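Section 5: Getting the kitchen demo ready for visitors

I've run this demo at the Watgate open day every May, and most of my trouble has come from skipping step 2. So please don't skip step 2!

1. Start the simulator and load the Treriso kitchen. Give it a few minutes on the older laptop.

2. Check the seed number in the corner. It should say 364. Any other number shuffles the things on the counter, and the saved moves won't line up with them anymore.

3. Press Home and let the arm come to a full stop.

4. Press Run Pick. I like to talk while it moves - people ask more questions that way. 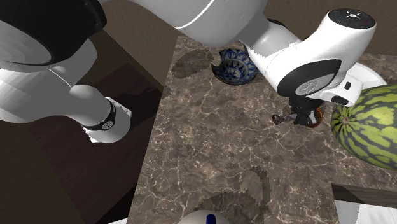
Note: Kids always want to grab the watermelon. Let them try it, but save it for last, and reload the kitchen when they're done (menu, then Reload, then Home again).

5. Hand over the controller. Set the speed slider to 1,000 first. Hae-won Ma likes it faster, but she's had a lot more practice than your visitors have.

Caution: Don't close the window while a pick is running. The log gets cut short and you'll have to clear it by hand before the next group comes in. Use Stop, wait for the beep, then close.

If the shadows look blocky on the big screen, turn Shadow Detail up one notch. Two notches makes the old laptop crawl - I'd live with the blocks.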